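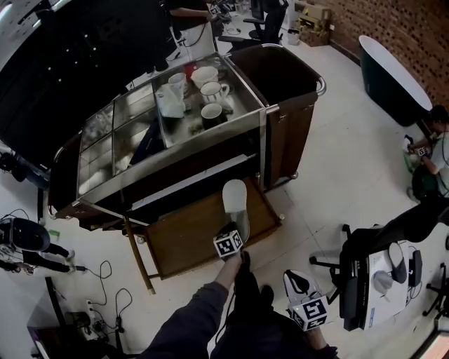
**Inga** is the tableware-clearing system used at the Plininby works of Hevberg, a maker of bathroom fittings. It takes cups and mugs from the service carts that go round the showroom and offices, and it was brought in one September after a long trial with the supplier, Skistex.

Before Inga, clearing up fell to whoever happened to be nearest, which in practice meant the same 6 people on the showroom staff, who would leave a customer or a half-written order to do it. The system now handles up to 255 pieces on an ordinary day - rather more when visitors come - and the staff have been given that time back for customers.

Its movements are taught by people. Staff who wish to can train as demonstrators, working through the job by hand with a pair of grippers so that the machine has something to learn from, and each new type of cart calls for 200 demonstrations. Shobha Mudaliar, formerly of the showroom, became the first full-time demonstrator, and Tania Kanagaratnam joined her the following spring.

Not everybody was pleased at first. The afternoon cart round had been a welcome chance for a chat, and after some grumbling the firm kept a shared tea break at 2 o'clock, with the cups still handed out by a person.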